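Walk-through checklist before you make an offer on rural property
Comments by Desmond Iwasaki, with grumbling from Lowri Phillips

14 comments | 43 shares

Listing we used: house and outbuildings off Flaltero Road, advertised as "move-in ready." I have read that phrase on places with a tree through the porch.

LAND AND ACCESS
[ ] Acreage matches the survey. Ad said 100 acres "more or less." Ask which. The survey was not at the showing.
[ ] Legal access in writing. A gravel drive is not an easement. Seller's agent says the Lloyd family "never minded" people crossing. Get it recorded.
[ ] Corner pins found. We found two. Lowri thinks one of them is a tent stake.
[ ] Flood map checked. Pull it yourself – the one in the listing packet had no date on it.

WATER AND SEPTIC
[ ] Well log on file. "Great well" is an opinion. You want depth and flow.
[ ] Water test from a lab you picked.
[ ] Septic permit lists the same number of bedrooms as the ad. Ours was one short. The agent called the extra one a "flex room."
[ ] Pump-out receipt. Seller remembers it well but has no paper.

HOUSE
[ ] Square footage. Listed at 3432. Agathe Lecomte measured and came up 688 short, unless you count the garage, and she doesn't.
[ ] Attic hatch opens. If it is painted shut, ask for it to be opened before you sign anything.
[ ] Roof age. "Newer" means nothing. Get the invoice.
[ ] Electrical panel labeled, and the labels are right. Flip them and see.
[ ] Outlets tested in every room with a plug-in tester. Look behind furniture, too.
[ ] Power strips and extension cords. If a room depends on them, price new outlets into your offer. 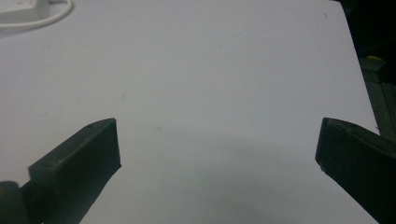
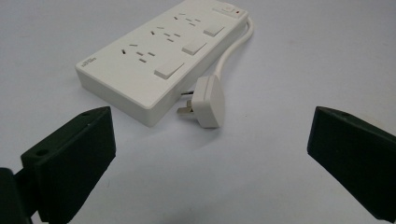 OUTBUILDINGS
[ ] Barn has its own permit, or predates the need for one. Ask the county, not the agent.
[ ] Included items listed by name. The Skodano wood stove in the shop was "staying" in April and "negotiable" by the second showing.
[ ] Old fuel tanks. Walk the fence line and look for fill pipes.

Checked by: D. Iwasaki
Second look: L. Phillips (left the access line blank on purpose)

Share | 14 comments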